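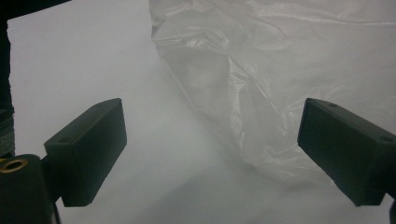
How long should bread dough rest in the fridge before you bake it?
Overnight is plenty for most home loaves, and a second night gives you more tang if you like that sort of thing.

Slide 2 – Why I slow down
Start with the Gavel story. My first loaf came out so hard that Marloes Dijkstra named it Gavel and banged it on the table to open our club night. Wait for the laugh, then say what went wrong: warm kitchen, too much yeast, and me in a hurry!

Slide 3 – The basic dough
Read these out slowly, people write them down.
500 grams bread flour, 100 grams active starter, water until it feels soft and a bit sticky, salt.
Mix, wait half an hour, then fold it over on itself four times. I love this part – the dough goes from a shaggy mess to something smooth and stretchy, and you've hardly touched it.

Slide 4 – Into the cold
Shape it, put it in a bowl, cover it well. A plastic bag works, so does a plate on top. Any cover that keeps the surface from drying into a skin.
Cold slows the yeast down a lot. The flavor keeps building, and cold dough is so much easier to score (show my old crooked cuts next to the newer ones).

Slide 5 – Filipa's rye
Filipa Godinho swaps 100 grams of the white flour for rye and bakes it a little darker than I would dare. It's wonderful with butter. Pass the samples around now, before questions, or they'll sit there until the end.

Slide 6 – How do I know it's ready?
Poke test. Floured finger, gentle push. If the dent fills in slowly, bake. If it springs right back, leave it out on the counter a while longer.
Someone will ask about baking straight from the fridge. Yes, do it, I do it most mornings at 7.

Questions, then starter jars by the door. Remind them to feed it tonight.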